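Near-Miss Clips: notes on the collection

Hi, and welcome to the readme. This is a list of short news items about people who got out of the way of something just in time — falling signs, runaway carts, trees, one very large wheel of cheese. I've been gathering them since June, mostly in the evenings, and the list has grown enough that it needs a page explaining what's in it and what all the columns mean.

Last updated 2018-11-25.

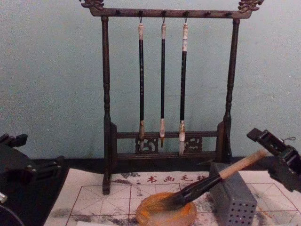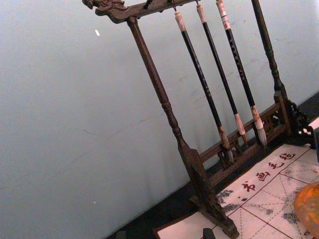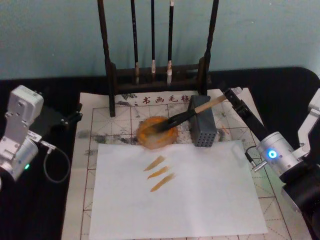
Upendo Athumani wrote after the first upload that the "outcome" column was useless, because I'd used "fine" for everyone from a man who walked off whistling to a woman who spent a night in the hospital. Fair point! I went back and split it, so please throw away any copy you downloaded before that.

What's in it

There are 600 rows in the main file. Each row is one incident, and an incident can have several news stories attached to it. I tried hard to merge duplicates, but the same falling billboard in Mundska got written up so many times, with the street name spelled so many ways, that I wouldn't swear I caught them all. If you find a pair, tell me the two row numbers and I'll fix it.

Of those, 235 rows have a link to video. I only store the link. Please don't ask me for the files, I don't have them and I don't want them on my laptop.

Columns

id: a plain number, never reused, even when I delete a row
place: town or city, as the first story gave it
what_fell: my own short label (roof, branch, sign, ice, other). Things that rolled go here too, sorry, the name is left over from the first version
outcome: unhurt, treated on site, hospital, not stated
sources: web addresses, separated by a semicolon
headline: the first headline I found, copied as it was, capital letters and all
checked: initials of whoever read the story a second time, blank if no one has

How the labels got made

I read everything once. Then Hanna Baran and Leszek Sobczak each took a pile and read it again without looking at my labels. Where we disagreed we talked it over by email, and where we still disagreed I put "other" and moved on. Hanna is much stricter than me about "unhurt" — if the story doesn't say so in plain words, she marks it "not stated". I've come around to her way of doing it, but rows from the first two batches may still be a bit generous.

Known problems

The headlines exaggerate. "Inches from death" shows up a lot, and in one Sirivari story the inches were the whole width of a parking lot. Don't use the headline column to judge how close anything was.

Cities with lots of cameras are in here far more than places without them, so please don't make a map and call it the most dangerous towns in anything.

There are 4 rows with dates I can't make sense of. I left them in with the date blank. Also, row 7 is a joke story that fooled me completely. It's marked as one now, and I kept it because a couple of people were already using it to test their filters.

No private names are in the file. If a story named the person, I left that out of my notes, though the headline or the link may still give it away.

Using it

The file is plain comma-separated text and opens in any spreadsheet. Irena Pawłowska had trouble with accented letters on her machine and fixed it by picking UTF-8 in the import window. Bogumił Kaczmarczyk has a little script that checks for dead links, and it's in the tools folder — run it slowly, or the news sites start blocking you.

Use it for whatever you like as long as you say where it came from. The next batch is going to be mostly Okora stories, once I've gotten through the backlog of falling icicles.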